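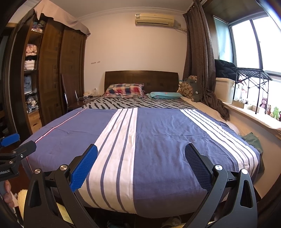
Does a hashtag aimed at a debate remark mostly get used by people who agree with it?
Going by the Vusville set, less than the headlines made out. A big share of the posts were people using the tag to argue with it, or just to quote it.

13th August

Vusville mayoral debate tag, hand coding, first full pass finished. 702 posts after dupes removed. 429 coded as critical or mocking. Rest is a mix of support, news links and stuff I can't place. Will split those properly once the codebook is fixed, no point doing it now.

Problem is the sarcasm. "Great job standing with the landlords" - is that support? Obviously not to a person, but the auto labels in Trerkura had nearly all of these as positive. Don't use the Trerkura sentiment column for anything. I've left it in the export but renamed it DO_NOT_USE so no one grabs it by accident.

Also the local paper's story said the candidate "drew a wave of support" and embedded a handfull of posts. Checked them against our set. Most come from the same cluster of accounts, all following each other, all very busy in the first hour and then silent. Could be a campaign group chat, could be friends. Can't tell from this and shouldn't claim it.

Coding rules, changed today:
- quote of the remark with no comment = neutral, even if the account is clearly partisan
- screenshot of the news story with no comment = neutral, same thing
- insult aimed at the moderator goes in its own code, was being lumped in with support
- slurs: code the post as normal, add the flag, don't paste the text in the shared notes

That last one matters. The old notes had whole posts pasted in and they got mailed to people who hadn't asked to read them. Took those out.

Prukberg set next. Different sort of row (council member, remark about a mosque permit) and the tag was started by opponents, so should be a decent comparison. Pull looks short though. Suspect the date window is wrong, it starts after the apology and the nasty part was before it. Rerun with an earlier start before coding anything.

Double coding: want a random 200 from Vusville done blind by a second person. Agreement on the first try was poor, nearly all of it down to the neutral code. Hence the rules above. If its still bad then collapse to 2 codes, for and not for, and live with it.

Requena - parked until November, after the vote. Posts in Spanish, need a coder who reads it properly, not me with a dictionary.

To do
rerun Prukberg pull
fix typo in codebook, "moderater"
ask for more disk space, again
draw the blind sample, save the seed this time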